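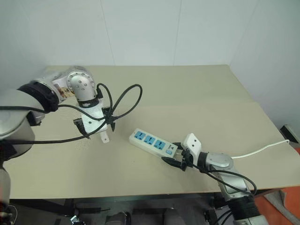

4.2 Chargers and strips at the shared desks

The second half of the study deals with small power goods: plug-in chargers with a USB port, and the short power strips people put on a table when the wall outlet is too far off. We left laptops out. Too many kinds of bricks, and Cira (our partner for the desk rooms) already had its own numbers on those.

Participants came in on a Friday, were given a table, and set up as they would at home. Nothing was said about order. Afterward they filled in the short sheet from Section 3, and Babita Grewal coded the answers with Mohit Shukla as second coder. Where the two did not agree the item was talked over and recoded - 9 items in all, most of them on the word "loose," which people use both for a plug that wobbles and for a cord that is not tied down.

The full sample was 300 sheets. A further 50 came from the Clunora pilot and are kept apart in the tables, as the wording of the last two questions was changed in April.

Three habits show up over and over. First, people plug the charger into the strip before they look for the phone cable, so the block ends up wherever the hand landed. Second, a tall block gets put in the socket farthest from the switch when that one is free. Third, the strip gets turned after everything is in, not before, and then the cord is pulled along with it. Katiyar and Mittal report the same for kitchen counters, where the reason may well be different (splashes, crumbs, less room at the back).
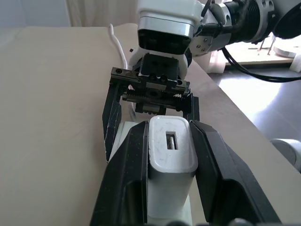

Does it matter which way the USB port on a charger faces? For most people it matters a good deal, and a port they can see without bending down was picked first on the majority of sheets.

Port direction also came up in the free comments. "I want it facing me," one person wrote, and several said close to the same. A port on the end face was liked when the charger sat upright and disliked when it sat sideways against a wall, where a stiff cable has to bend hard. We did not measure cable wear. That would need a much longer study then this one.

Blocked sockets were the most common complaint. Wide blocks sit over the neighbor socket and the neighbor goes unused, or gets used at an angle. Slim blocks do better here, but people rated them as less steady. Figure 3 shows a strip with a plug in it. The printing on the top face, the name BULL, appears upside down from that side of the table, and a blue rocker switch is near the end.

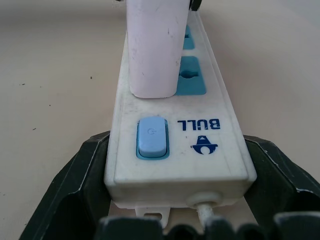
Figure 3. Power strip on the tabletop, with one plug inserted.

Switches are the other thing. Many participants said they never touch the switch on a strip and turn things off at the wall, or don't turn them off at all. Those who do use it want it at the near end, away from the blocks. Color was mentioned less than we thought it would be. Garg, in the Khosravi housing survey, found color to matter more to older users, but that was a survey of 500 homes and asked about color directly - ours did not, so the two are hard to compare.

Cord length we can say little about. The Farkeditz tables stand close to the wall and a short cord is enough, so the quesiton never really came up. See Table 6 for the split by room, and Section 5 for what we would ask next time, mainly where the strip goes when the day is over and who puts it there.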